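4. Hanging Golus wall paper behind a work table

This section is for walls where a table or a counter will stand close against the paper. For stairs and ceilings please read section 6.

4.1 Before you start

1. Check the batch number on every roll. All rolls for one wall must have the same number.
2. Move the table at least 900 mm away from the wall. You need this space for the ladder and for your elbows.
3. Fill the holes, sand them smooth and remove the dust with a dry brush.
4. Paint the wall with Drarkden primer and let it dry overnight.

Note: The large patterns look quite different when a table hides the lower part. Hold a loose strip against the wall first, and decide which motif you want to see above the table line.

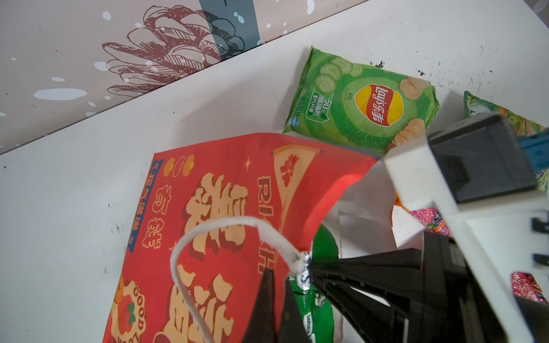
Fig. 4-1. Pine cone motif above a white tabletop.

4.2 Hanging the strips

1. Draw a vertical line with a level. Do not use the corner of the room as your guide.
2. Cut the first strip with 2 inches extra at the top and at the bottom.
3. Spread the paste on the wall, one strip wide. Do not put paste on the paper.
4. Place the strip along the line and smooth it from the middle to the sides.
5. Match the next strip at eye level. If there is a small difference, let it fall near the floor.
6. Wipe paste from the front at once with a damp sponge.

Caution: Switch off the power before you cut around an outlet. Paste is wet and it can enter the box.

Caution: Do not use a 2000 watt heater or a hot air gun to dry the paper faster. The seams will open.

4.3 Putting the table back
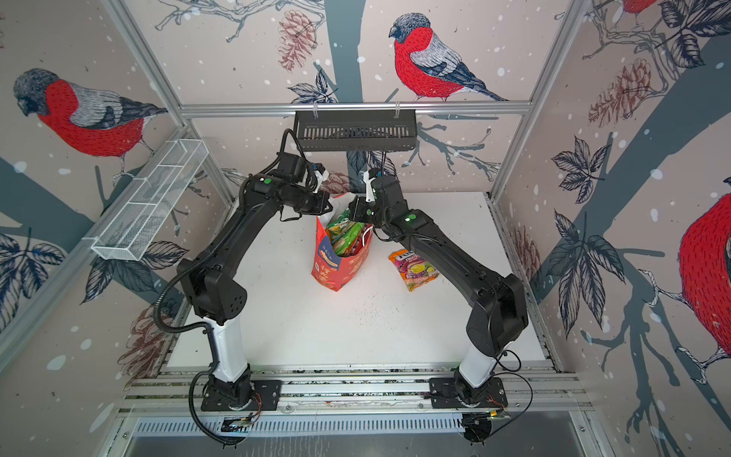
Text: Golus Documentation Group
Revised July 11, 2021

Wait until the paste is fully dry. In a cool room this can take some days, so press a seam lightly with your finger and feel if it moves.

1. Stick felt pads on the back edge of the table.
2. Lift the table into its place. Do not push it along the floor, for it may hit the wall and leave a dent.
3. Leave a small gap for air. If crumbs fall into it, take them out with a soft brush.

Note: For tables that are used every day we recommend the Skyrme clear strip, which is fixed to the wall at the height of the table edge. It is sold separately.

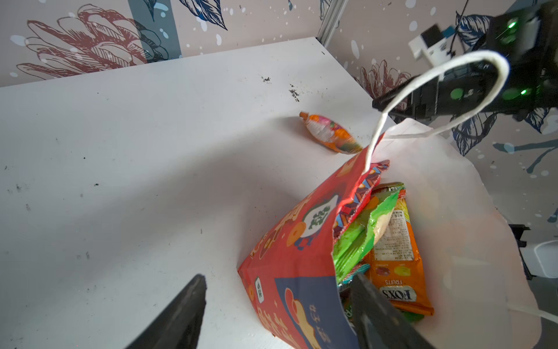 The strip must not be glued during the first 14 days. The paper is still shrinking a little in this time, and a strip that is fixed too early can pull the print off when you remove it. Cut the strip with a sharp knife, peel the backing slowly and press from left to right.

4.4 Cleaning

Use a dry cloth for dust. For grease spots use lukewarm water with a drop of dish soap, and test it first in a corner behind the furniture. Butusitz cleaning spray is made for vinyl papers only and must not be used on this product.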